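Speaker notes
Comparing hand-held grippers on soft goods: findings from the Jokstead trials

Session length: 15 minutes, questions to follow. Please keep to the order of the notes. The slide numbers correspond to the printed hand-out.

Slide 1. Title

Good morning, and thank you for attending. The subject of this talk is a comparison of two finger designs for hand-held grippers. The work was carried out under the Jokstead programme, which examines how well small parallel-jaw tools cope with clothing, bedding and other soft items found in ordinary homes.

I shall set out what was compared, how the trials were organised, what was found, and which questions remain open. Colleagues who work mainly with rigid objects may find some of the results familiar. Others will, I hope, see where cloth departs from what a rigid part would lead one to expect.

(Pause while the hand-outs are passed round.)

Slide 2. Background

Most published tests of gripper fingers use blocks, bottles, tools and similar items. These hold their shape, and a finger either has hold of them or it does not. A garment behaves differently. It can be held firmly at one point and still slide, fold or drop at another. A finger that scores well on a block may perform poorly on a sleeve.

The programme was asked to answer a narrow question. Given two sets of finger pads fitted to the same jaw mechanism, which should be adopted as standard for two-handed work with garments? The two sets are referred to throughout as the Grestov pad and the Tukell pad. The names are those used inside the programme and carry no technical meaning.

The Grestov pad is textured over its whole inner face. The Tukell pad is smooth, slightly softer, and ends in a thinner tip. Both were mounted in the same way and could be exchanged without tools. Operators were told which pad was fitted, as the difference is plain to the touch and no attempt at concealment would have succeeded.

Slide 3. Organisation of the trials

A total of 200 trials was planned for each pad. Of these, 99 in each set used thick knitted or fleece garments, and the rest used shirts, pillowcases and light towels. The order of the garments was drawn at random before each session.

Each trial began with the garment laid on a flat or nearly flat surface. The operator held one gripper in each hand and completed three steps: lift an edge, bring it to a second point, and release it without dragging the cloth. A trial was marked as complete only if all three steps were carried out without a second attempt.

Sessions took place in furnished rooms as well as at the bench. The bench gives even light and a firm surface. A mattress gives under the hand, and a patterned sheet makes it harder for the camera software to find the outline of whatever is lying on it. Both conditions matter if the results are to be of use outside the laboratory.

(Move to the next slide. Allow the audience a moment before continuing.)

Slide 4. Dark garments on a checked sheet

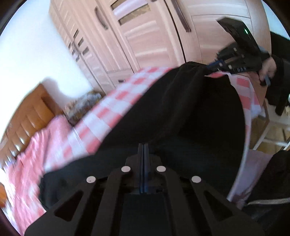

Two-handed work with black fabric on a pink-and-white checked bed covering
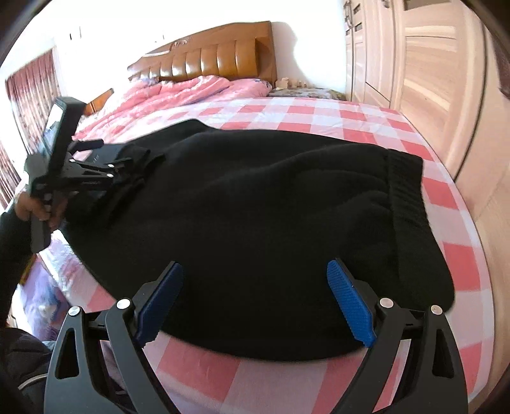 Prepared by the Soft Goods Handling Group, Jokstead Programme
Notes issued 2 May 2025

Both views on this slide come from cameras carried on the grippers. The point to draw out is the position of the fingers in relation to the cloth. In the first view the two fingers are close together, with their tips resting against the fabric, while the second gripper works at its edge. In the second view the jaws are apart and the blue pads sit just above the garment. The fine diamond texture can be made out on the pads, and the ribbed cuff of the garment can be seen at its right-hand end.

Please draw attention to the cuff. It is firmer than the fabric beside it, and a finger placed there has a clear edge to close on. A finger placed in the middle of a fleece panel has no such edge and must pinch up a fold before it can lift anything.

Black fabric is also a demanding case for the cameras. Folds that are obvious to a person standing at the bedside may be almost lost in the recorded view. The strong daylight in a furnished room adds to the difficulty, as the exposure settles between a bright wall and a dark garment and serves neither especially well.

Slide 5. Results for thick garments

On fleece and heavy knit, the Grestov pad gave the better result. The texture took hold of the surface fibres, and operators were able to lift a fold with a light squeeze. The Tukell pad needed a firmer closing force for the same lift. Several operators reported that their hands tired sooner when it was fitted.

The difference was greatest in the first step, the lifting of an edge. Once the fabric was securely between the fingers, the two pads performed alike during the carry. It would therefore be wrong to describe one pad as stronger than the other. The advantage lies in how readily the pad takes hold.

Release was the one step in which the textured pad did less well. Loose fibres sometimes clung to it, and the edge of the garment followed the finger for a short distance after the jaws had opened. Operators learnt to open the jaws fully and wait briefly before drawing away. With that habit in place the problem became small, although it did not disappear.

(If asked for the full table, refer the questioner to the hand-out. The figures are too close together to be read comfortably from the screen.)

Slide 6. Results for light fabrics

On shirts and pillowcases the order was reversed. The thin tip of the Tukell pad could be slid under a hem, and the smooth face let go cleanly. The Grestov pad was apt to take up two layers where one was wanted. This was most marked with pillowcases, where the upper and lower layers lie flat against each other.

Towels fell between the two groups. Looped towelling behaved much like fleece, and waffle weave behaved much like shirting. We have no firm explanation for this and would welcome comment.

Slide 7. Mechanism and camera position

The jaw linkage was the same throughout and gave little trouble. The pivots were checked for play at the start of each session and tightened where necessary. One linkage was withdrawn in August after it began to close unevenly, and the trials carried out with it on that day were repeated in full.

Camera position proved more important than had been expected. A view from directly behind the fingers gives a clear account of the closing movement, but it hides whatever lies beneath the jaws. When both grippers are in use, each camera is able to record part of what the other cannot. We found that paired recordings were a good deal easier to review than single ones, and we recommend that they be kept together from the outset.

Cables deserve a mention. A cable that runs across the operator's lap or sleeve will catch sooner or later, and the small pull on the wrist shows in the recorded movement. The cable should be led away on the outer side of the arm and given enough slack for a full reach across the work surface.

Slide 8. Comparison with the Negri controller

A shorter series examined whether the recorded movements could be replayed on a pair of bench arms driven by the Negri controller. A total of 545 recorded movements was submitted. The controller rejected those in which the wrist turned faster than the arms were able to follow, and these were set aside for separate study.

Among the movements that were accepted, the carry was reproduced well and the first lift less so. A person feels the cloth begin to slip and adjusts the squeeze without thinking. The bench arms had no such sense of touch and closed to the recorded width, whatever the cloth was doing. For thick garments this was generally sufficient. For light fabrics it often was not.

It would be premature to draw a conclusion about the pads from this series. The bench arms were fitted with the Grestov pad only. A matching series with the Tukell pad has been proposed, subject to the availability of the arms.

Slide 9. Limits of the work

The following should be stated plainly, whether or not the question is raised.

All of the operators had prior experience with hand-held grippers. New users may rank the pads differently.

The garments were adult sizes in ordinary condition. Very small garments, and items with zips or hard buttons, were left out.

Pad wear was recorded but has not yet been analysed. The textured face may lose some of its advantage with long use, and the period of the trials was too short to show whether it does.

Slide 10. Recommendations

For mixed household work, the programme recommends the Grestov pad as the standard fitting, with the Tukell pad kept to hand for light fabrics. Where a task consists wholly of shirts or bed linen, the Tukell pad should be fitted from the start.

Sites taking part in the next series are asked to record the pad type at the head of every session - several early records lacked this entry and could not be used. They are also asked to include at least one dark garment and one patterned background in each day's work.

A combined pad, textured at the base and smooth at the tip, is now being drawn up. Sample sets will be sent to participating sites once the mounting has been checked against the present jaws.

Questions

Invite questions from the floor. Technical enquiries about the Negri controller should be taken in writing and passed to the bench team, who will reply direct. Hand-outs not collected at the door may be left on the table beside the exit.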